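How many sim demos before a policy transfers to the real arm?

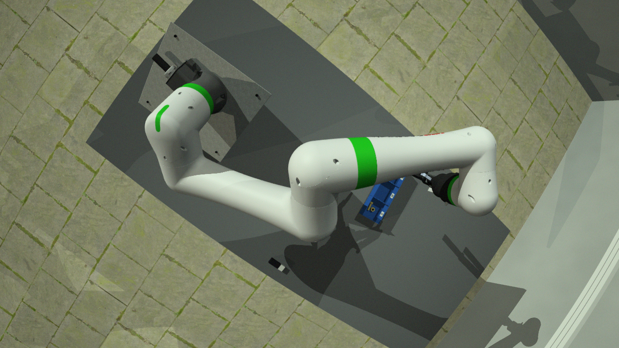

Posted by Zesto

I'm trying to repeat the sim-to-real pick and place result from the Prinovberg paper, the one where they mix a big pile of simulated episodes with a tiny handful of real ones. My sim set is 3,797 episodes so far and the policy does great in there, but on our real bench it grabs a bit to the side of the part nearly every time. My scene has the white and green arm, the blue divided tray with the brass-coloured part in it, and I went with mossy pavers for the floor in this one (I swap floors and lighting between runs). Shadows get moved around too. Do I need more sim data, or am I missing something dumb? I've only got 37 real demos and they're a pain to collect.

Kimutai Makori

I'd stop making sim episodes for now. We had the same sideways miss and it was the camera pose, off by 2 degrees from the real mount. Randomize the pose a little every episode, then recalibrate the real one and try again. Also check how you're weighting the batches! If you sample evenly from everything, your real demos hardly ever get seen. We went half and half, trained on 1,122 sim episodes in total, and it beat our bigger set. Your floors and shadows sound fine to me, I'd play with the colour of the tray before adding any more of those.

Nokent

what gripper are you using? mine did that and I just added an offset lol. not very scientific but it picks stuff up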